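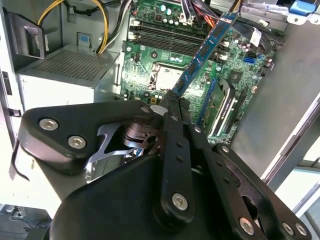
Cliritz fault

By Brock Paquette
2022-06-04
Print | E-mail

The Cliritz fault is a failure in robotic memory fitting. A module held in a gripper turns slightly between the fingers while it is being pushed into its slot. One end goes home and the other stays high. The arm reaches its programmed depth and reports the job as done. It is named after the Cliritz repair works, where it was first written up in September.

Cause

Memory modules are long and thin, and a narrow pair of fingers holds only a short part of the upper edge. If the grip is off centre, the pushing force acts as a lever and the module tilts about the fingertips. A worn finger pad makes this worse. In the Cliritz log, 35 of 421 insertions ended with one side high, and the controller flagged none of them. The force limit had been set at 74 newtons, high enough to hide the jam.

Detection

A computer with a badly seated module may fail to start, or may start and show less memory than is fitted. The latches at the ends of the slot are a better guide, as one left open usually means the module is not fully in. Cables close to the slots can block the view of a latch. 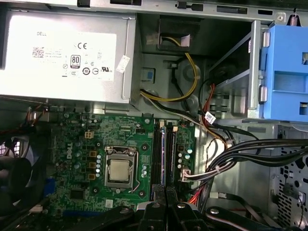
Güneş wrote in reply to the Cliritz report that the latches should be checked with the arm backed well away, and that a closed latch on its own proves little on an old board.

Safety

The main hazard comes during recovery. Someone who sees a module sticking up is tempted to press it down by hand while the arm is still live. The usual rule is to stop the arm, cut mains power to the computer and wait before reaching in. A tilted module should be taken out and looked at before it is used again, as forcing it can damage the contacts.

Prevention

The Flellell method presses each end in turn with closed fingers. It is slower, and it needs the case to be held firmly on the table.

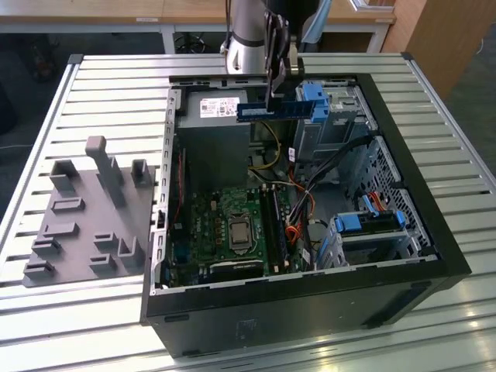

Comments (3)

Clulen: We lowered the force limit and got false stops all day. Changing the finger pads did more for us.

tinbench: Does the Flellell method work with slots that only latch at one end?

Clulen: Yes, press the fixed end first.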